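Draline Gripper Comparison
Progress report for the second funding period
Prepared by the project engineer, Pladthorpe site

1. Status in brief

Work package 2 (finger comparison on the block and tray task) is complete for the parallel gripper with two of the three planned finger shapes. Work package 3 (camera placement) is under way. Work package 4 (controller comparison) has not started and is now planned for March. Spending is within the approved budget. One change to the test plan is requested in section 6.

2. Test cell

The cell at Pladthorpe was rebuilt at the start of the period. Two arms share one black table with a green backdrop behind it. The arm under test carries the gripper, and the second arm remains parked during the finger trials. Both run from the same controller cabinet, so that a change of controller in work package 4 will not require any rewiring at the table. The emergency stop circuit was retested after the rebuild and passed.

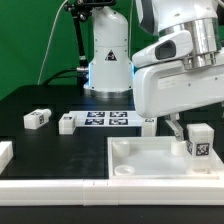
Part location is the first item on which the cell differs from the one in the original proposal. The proposal assumed a depth camera and a trained detector. After two weeks of setup this was replaced with printed square markers, which give a repeatable pose at much lower effort and take detector error out of the gripper results. Each test block has its own tag, and the flat board with four markers in a two-by-two grid serves as the table reference. The board pose is read before every trial, and a trial is rejected if the reading has moved by more than the set limit since the previous one. Rejected trials are repeated and do not enter the results.

3. Finger comparison

The task is to grasp a block at the tray, lift it, hold it, and set it down again. Start poses are drawn from a fixed list, and both finger shapes receive the same list in the same order. Grip force, closing speed and approach height are held constant. A trial counts as a success if the block stays within the angle limit during the hold and is released without a second attempt.
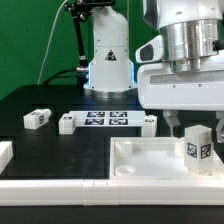
Figure 2. Gripper over the tray, with a tagged block upright at the tray's right side.

A total of 1464 trials were logged. Of these, 64 were rejected under the board check and repeated, which leaves 700 valid trials for the straight finger and 700 for the tapered finger. The straight finger failed more often, with 53 failures recorded. Most of these occurred at start poses where the block was turned relative to the closing direction. In that condition the flat pad touches one corner first and rotates the block before the second pad makes contact. The tapered finger shows the same effect to a smaller degree. Its failures are still being sorted by cause, and the final count will be given in the next report.

Finger wear was checked at fixed intervals. Pad thickness stayed within tolerance for both shapes. Two mounting screws on the straight finger set were found loose at the midpoint check and were tightened. The trials between that check and the one before it were run again, and only the repeated runs are used here.

The third finger shape, supplied by Dalen, arrived late and with the wrong hole pattern. An adapter plate has been drawn and is being made on site. No results are available for this shape.

4. Camera placement

Two camera positions are being compared: a fixed camera at the table and a small camera at the wrist. The fixed camera keeps the reference board in view for the whole trial but loses sight of some block tags once the gripper is low. The wrist camera has the opposite problem, with a good close view and no table reference.
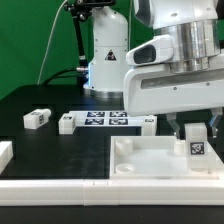 Statusau, reviewing the interim data, commented that the two positions should not be scored on detection rate alone, and asked that pose error during the last part of the approach be reported separately. We agree with this. The logging script has been changed to store the pose estimate from each camera at every control step, and earlier runs will be processed again where the raw files allow it.

First results suggest that the fixed camera is adequate for the approach and that the wrist camera is of most use during closing. Switching between them adds a short delay that has not yet been measured under load. Marker size also matters. The smaller tags become unreliable from the fixed position when the table lighting is reduced, so lighting is now kept at one level for all runs and recorded in the log header.

Calibration between the wrist camera and the gripper is repeated at the start of each session. It takes about ten minutes. Drift between sessions has been small, but the series is too short to justify dropping the step.

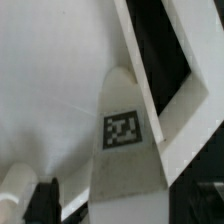
Can the camera comparison be finished without the third finger shape?
The remaining runs use the tapered finger only, and the late delivery has no effect on them.

5. Open issues

The cable to the wrist camera limits rotation of the last joint. A longer cable is on order. Until it is fitted, start poses that need the full joint range are left out for both camera positions.

The controller log and the camera log use separate clocks. They are aligned after each run from a shared trigger signal. This works but adds manual effort, and a common time source will be installed before work package 4 begins.

6. Requested change and next steps

We request approval to move the Dalen finger trials from work package 2 to the beginning of work package 4. The total number of trials and the cost are unchanged. If approved, the order of work will be:

Finish the camera comparison on the current list of start poses.
Fit the longer cable and run the poses left out so far.
Install the common time source.
Run the Dalen fingers with the existing controller.
Start the controller comparison.

The raw logs for the valid trials are in the Draline project archive, together with the rejected runs and the board readings used to reject them.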